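About Sirnitdale Fruit Packing

Sirnitdale is a fruit shop and packing business in Sasville. We sell whole fruit by the piece, by the basket and by the box, and we pack orders for pickup from the side door. Most of what we carry is tropical: mangoes, dragon fruit, papaya, longans when we can get them.

We opened with one counter and a cool room. The shop now has 20 kinds of fruit in a normal week, and more in March.

How an order is packed

Fruit goes from the tray into a basket first, and from the basket into a bag. The basket stage is where it gets turned over and checked. Dragon fruit marks easily along the scales, and a mango that is soft at the stem end goes back to the kitchen for pulp.

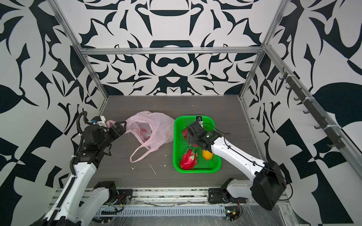

2 min read

Small orders like two dragon fruit and a mango are the most common thing we pack. The baskets are plastic mesh with an open grid in the bottom, so grit falls through and they rinse out under the tap. Bags are opened flat on the table beside the basket. Heavy fruit goes in at the bottom, then anything with a thin skin. We leave the handles long enough to tie.

A single bag holds up to 20 pieces of smaller fruit. Past that we use a box – the handles stretch and the fruit at the bottom gets bruised.

If you bring your own bag or basket we will pack into it. Please make sure it is clean.

Where the fruit comes from

We buy from growers first and from the market when we have to. Phromma supplies most of our dragon fruit, red-skinned and yellow, and Plirngate grows the mangoes. Each box is labelled with the grower's name and stays that way until it is sold. Last season we packed 3,281 orders, and the busiest days ran to 70.

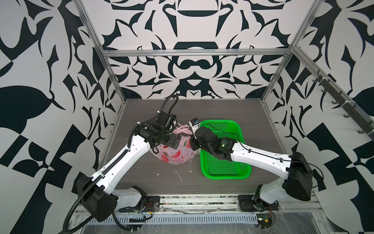
Our Workspace

The packing table has a dark grey wood-grain top, and the walls on three sides are done in a black and white pattern of leaves and scrolls. Customers ask about the pattern fairly often. It was chosen for the old shopfront and we kept the colours when we moved.

A rack with small hooks runs along the right-hand side. The table gets wiped down between orders, and plastic film goes in the soft plastics bin at the end of the day.

Ordering and pickup

Orders can be placed at the counter or by phone. Pickup is from 3 pm. For orders over 300 pieces, such as school fairs and weddings, please give us a week's notice – we need to tell the growers before they pick.

Parking is behind the building, off the laneway.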